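자주 묻는 질문

집안일과 작업장 일, 이제 기계에 맡겨도 될까요?

안녕하세요, 호스테서(Hosteser)입니다. 저희 체험 주방에 들르신 분들, 메일 주신 분들, 그리고 강연이 끝나고 복도에서 붙잡고 물어봐 주신 분들의 질문을 모아 두는 페이지예요. 비슷한 질문은 하나로 합쳤고, 답이 길어진 것은 그냥 길게 두었습니다. 짧게 줄여 보려고 했는데 줄이고 나니 꼭 중요한 말이 빠져 있더라고요. 차 한 잔 옆에 두고 필요한 부분만 골라 읽으셔도 됩니다. 지난번 글에서 바뀐 내용은 해당 답변 안에 바로 고쳐 넣었습니다.

그래서, 집안일 하는 로봇은 지금 살 수 있나요?

제일 많이 받는 질문이라 맨 위에 올려 둡니다. 바닥 청소처럼 한 가지 일만 하는 기계라면 이미 쓰고 계신 댁이 많지요. 저희 집에도 한 대 있고, 식탁 밑 의자 다리 사이에서 종종 길을 잃지만 없으면 아쉽습니다. 그런데 질문하시는 분들이 마음에 두고 계신 건 대개 그런 기계보다 훨씬 큰 이야기예요. 설거지도 하고 빨래도 개고 저녁도 차려 주는, 팔 달린 무언가를 생각하시는 거죠. 그런 기계를 댁에 들여놓고 마음 편히 출근하실 수 있느냐고 물으시면, 저희 답은 아직 아니라는 쪽입니다. 시연은 꽤 근사합니다. 다만 시연하는 부엌과 여러분의 부엌은 많이 다르고, 그 차이를 메우는 데 사람 손이 생각보다 많이 들어갑니다.

영상에서는 빨래도 척척 개던데요?

네, 저도 그런 영상 좋아합니다. 몇 번이고 돌려 봐요. 그래도 보실 때 몇 가지는 살펴보시면 좋겠어요. 재생 속도가 몇 배인지 구석에 작게 적혀 있는 경우가 있고, 사람이 뒤에서 원격으로 조종하는 경우도 있고, 여러 번 찍은 것 중에 잘된 것만 올리는 경우도 있습니다. 속이려는 뜻이 있다고 말씀드리는 건 아니에요. 연구하는 분들은 대개 설명란에 다 적어 두시는데, 그걸 퍼 나르는 사이에 설명란이 떨어져 나가는 거지요. 수건처럼 네모반듯한 것은 그나마 수월한 편이고, 소매가 뒤집힌 티셔츠나 한 짝씩 돌아다니는 양말로 넘어가면 이야기가 확 달라집니다.

왜 그렇게 어려운가요? 공장에서는 로봇이 자동차도 만들잖아요.

공장에서는 부품이 늘 같은 자리에 같은 방향으로 옵니다. 바닥은 평평하고 조명은 일정하고, 사람은 울타리 밖에 있지요. 집은 그 반대입니다. 어제 싱크대 옆에 있던 국자가 오늘은 냄비 안에 들어가 있고, 누가 식탁에 택배 상자를 올려놓고 나가고, 저녁이 되면 창으로 해가 길게 들어와서 카메라가 눈이 부십니다. 사람은 그런 걸 신경도 안 쓰고 넘기는데, 기계는 하나하나 다 배워야 해요. 저희와 같이 일하는 거스 보이치크(Gus Wojcik) 씨는 조선소 용접 로봇을 오래 만지다가 부엌 쪽으로 넘어온 분인데, 처음 몇 달 동안은 비닐봉지를 제일 미워했다고 해요. 모양이 매번 다르고, 투명하고, 바람만 불어도 움직이니까요.

물건을 집는 것도 힘든가요?

집는 것 자체는 많이 좋아졌습니다! 머그컵이나 통조림, 과일 같은 것은 웬만하면 집어요. 저희가 올해 시험한 온덱스(Ondex) 집게 손도 손가락이 두 개뿐인데 의외로 많은 일을 해냈습니다. 문제는 집고 난 다음이에요. 컵을 집었으면 물을 쏟지 않고 옮겨야 하고, 접시를 집었으면 다른 접시 위에 살살 내려놓아야 하고, 뚜껑은 돌리면서 동시에 병을 잡고 있어야 합니다. 힘을 얼마나 줄지, 언제 놓을지를 아는 것이 정말 까다로워요. 달걀과 무쇠 냄비를 같은 손으로 다뤄야 한다고 생각해 보시면 감이 오실 거예요.

제일 잘하는 집안일은 뭔가요?

저희가 직접 해 본 범위에서만 말씀드릴게요. 식탁 위에 흩어진 단단한 물건을 바구니에 담는 일, 서랍을 열고 닫는 일, 평평한 면을 닦는 일은 꽤 믿을 만했습니다. 식기세척기에서 컵을 꺼내는 일도 칸이 너무 빽빽하지만 않으면 해냈고요. 못하는 쪽으로는 침대보 씌우기, 엉킨 충전선 풀기, 냉장고 안쪽에서 반찬통 꺼내기가 있습니다. 마지막 것은 저희도 잘 못하니 기계만 탓할 수는 없겠네요. 화장실 청소를 물어보시는 분들이 많은데, 좁고 미끄럽고 물이 튀는 곳이라 저희는 아직 시험 계획도 못 잡았습니다.

속도는 어떤가요?

느립니다. 식탁 하나 치우는 데 30분이 걸린 날도 있었어요. 사람이라면 드라마 보면서 금방 끝낼 일이지요. 그런데 카빈다 카나가라트남(Kavinda Kanagaratnam) 씨는 속도를 너무 따지지 말자는 의견입니다. 식구들이 다 자는 새벽 두 시에 천천히 치워도 아침에 깨끗하면 그만 아니냐는 거예요. 저는 절반쯤 동의합니다. 소리가 조용하다면요. 지금 저희가 쓰는 팔은 관절이 움직일 때마다 가느다란 소리가 나서, 벽이 얇은 집이라면 새벽 두 시에 돌리기는 좀 미안할 것 같아요. 그리고 느린 것과 중간에 멈춰 서 있는 것은 다른 문제인데, 멈춰 서는 경우가 아직은 더 골칫거리입니다.

우리 가게나 작업장에 쓰는 건 어떨까요?

작은 빵집, 세탁소, 목공소 하시는 분들이 자주 물어보세요. 저희는 오히려 이쪽이 집보다 먼저 될 거라고 봅니다. 같은 일을 하루에도 여러 번 반복하고, 물건 종류가 정해져 있고, 옆에 일을 아는 사람이 있으니까요. 일네스(Ilness)라는 작은 포장 업체와 겨울에 같이 해 본 일이 있는데, 병을 상자에 넣는 작업을 200번 시켜 보고 어디서 걸리는지를 하나하나 적었습니다. 팔은 생각보다 얌전하게 일했고, 정작 걸리는 곳은 상자 날개가 안쪽으로 접혀 들어가는 순간이었어요. 그래서 날개를 잡아 주는 나무틀을 하나 짜 넣었지요. 로봇을 더 똑똑하게 만드는 대신 상자 쪽을 손본 셈인데, 작업장에서는 이런 해결이 참 많습니다.

가게에 들이실 생각이라면 먼저 하루 일을 종이에 죽 적어 보시고, 그중 똑같은 동작이 되풀이되는 것에 동그라미를 쳐 보세요. 동그라미가 하나도 없으면 아직은 기다리시는 편이 낫습니다. 하나라도 있으면 그것만 가지고 상담을 받아 보시고요. 처음부터 가게 전체를 바꾸자는 업체가 있다면 견적서를 받아 들고 한 주쯤 묵혀 두시길 권합니다.

값은 얼마나 하나요?

여기에 금액을 적어 두면 금방 틀린 글이 되어서 적지 않습니다. 다만 팔 값만 보지 마시라는 말씀은 꼭 드리고 싶어요. 받침대, 카메라, 설치, 일 가르치는 시간, 고장 났을 때 와 주는 사람까지 합쳐서 보셔야 합니다. 특히 일 가르치는 시간을 견적에서 빼놓는 경우가 많아요. 새 직원이 와도 며칠은 옆에 붙어서 알려 줘야 하는데, 기계는 그보다 훨씬 손이 갑니다.

아이나 반려동물이 있는데 안전할까요?

저희 체험 주방에서는 팔이 움직이는 동안 5세 이하 어린이는 안쪽으로 들어오지 못하게 하고 있습니다. 힘을 제한해 두었고 무언가에 닿으면 멈추게 되어 있지만, 뜨거운 냄비를 들고 멈추는 것이 과연 안전한 것인지는 또 다른 이야기거든요. 칼도 마찬가지고요. 고양이는 더 어렵습니다. 예고도 없이 뛰어올라요. 댁에 들이실 때가 오더라도, 당분간은 불과 칼이 없는 일부터 맡기시는 게 좋겠습니다.

로봇은 어떻게 일을 배우나요?

여러 길이 있는데, 저희는 두 가지를 섞어 씁니다. 하나는 사람이 팔을 직접 조종하면서 보여 주는 방법이에요. 하고 나면 어깨가 뻐근합니다. 다른 하나는 컴퓨터 안에 부엌을 지어 놓고 그 안에서 연습시키는 방법입니다. 저희는 그 가상 부엌을 페티그루(Pettigrew)라고 불러요. 페티그루 안에서는 접시를 아무리 떨어뜨려도 치울 것이 없고, 벽 색깔이나 조명, 물건 자리를 바꿔 가며 밤새 되풀이할 수 있습니다. 진짜 부엌이라면 그릇 값만으로도 벌써 문을 닫았을 거예요.

그럼 가상 부엌에서 잘하면 진짜 부엌에서도 잘하나요?

이게 참 아픈 질문입니다. 어느 정도는 이어지고, 어느 정도는 안 이어져요. 물건이 어디 있는지 알아보고 팔을 뻗는 것까지는 제법 잘 넘어옵니다. 그런데 미끄러움, 끈적임, 무게가 쏠리는 느낌 같은 것은 컴퓨터가 흉내 내기 어려워요. 기름 묻은 손잡이가 대표적이지요. 그래서 저희는 가상 부엌에서 잘된 일이라도 진짜 부엌에서 다시 처음부터 확인합니다. 숫자를 발표할 때도 둘을 따로 적고요. 혹시 어디선가 성공률이라는 말을 보시면, 그게 컴퓨터 안에서 나온 숫자인지 한번 물어봐 주세요.

부모님 댁에 놓아 드리고 싶은데요.

이런 메일을 받으면 답장을 쓰다가 자꾸 길어집니다. 마음을 잘 알겠어서요. 지금으로서는 팔 달린 로봇보다 낮은 선반, 열기 쉬운 뚜껑, 저절로 꺼지는 가스 밸브 쪽이 훨씬 도움이 될 거예요. 로봇은 잘못됐을 때 누군가 가서 다시 켜 드려야 하는데, 그 누군가가 결국 자녀분이 되십니다. 그래도 궁금해하시면 모시고 한번 놀러 오세요. 연세 있는 분들이 오히려 질문을 제일 날카롭게 하십니다. 지난 12월에 오신 할머니 한 분은 팔이 행주를 짜는 것을 한참 보시더니, 저래서는 물이 뚝뚝 떨어지겠다고 하셨어요. 그 뒤로 저희 행주 시험에는 물 떨어지는 양을 재는 항목이 생겼습니다.

체험 주방은 어떻게 구경하나요?

메일로 이름과 오실 분 수를 적어 보내 주시면 됩니다. 한 번에 5명까지 모시고 있어요. 주방이 좁아서 그 이상 들어오시면 뒤에 계신 분은 앞사람 등만 보다 가시게 됩니다. 오후 두 시에 시작하고, 끝나는 시간은 질문이 얼마나 나오느냐에 따라 다릅니다. 사진은 마음껏 찍으셔도 되고, 앞치마는 저희가 빌려 드려요.

마지막으로, 요리는 언제쯤 해 줄까요?

요리라는 말 안에 일이 너무 많이 들어 있어서, 저희는 잘게 쪼개서 봅니다. 재료를 꺼내고, 썰고, 불을 조절하고, 뒤집고, 맛을 보고, 그릇에 담고, 치우는 일이 전부 따로따로 배워야 하는 일이거든요. 고기 굽는 것만 해도 그래요. 프라이팬 가장자리를 제대로 잡는 것, 팬을 밀지 않고 그대로 두는 것, 고기를 옆에 있는 접시로 옮기는 것이 다 별개의 숙제입니다. 사람은 팬이 조금 밀리면 저도 모르게 다른 손이 나가는데, 팔이 하나뿐이면 나갈 손이 없지요. 익었는지 아닌지를 알아보는 문제는 또 그다음이고요. 냄새와 소리로 아는 부분이 워낙 커서, 카메라만 가지고는 한참 더 고생할 것 같습니다.
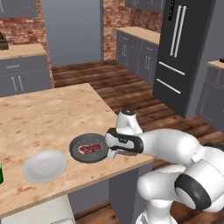
언제쯤이냐는 물음에 연도를 적어 드리지 못해 죄송해요. 거스 씨와 카빈다 씨에게 각각 물어봤더니 답이 너무 달라서, 평균을 내는 것도 의미가 없었습니다. 대신 쪼개 놓은 일이 하나씩 될 때마다 이 답변을 고쳐 두겠습니다. 다음 차례는 접시에 담는 일이고, 그다음이 아마 뒤집기일 거예요. 여기에 없는 질문은 메일로 편하게 보내 주세요. 답장이 조금 늦을 수는 있어도 읽기는 다 읽습니다.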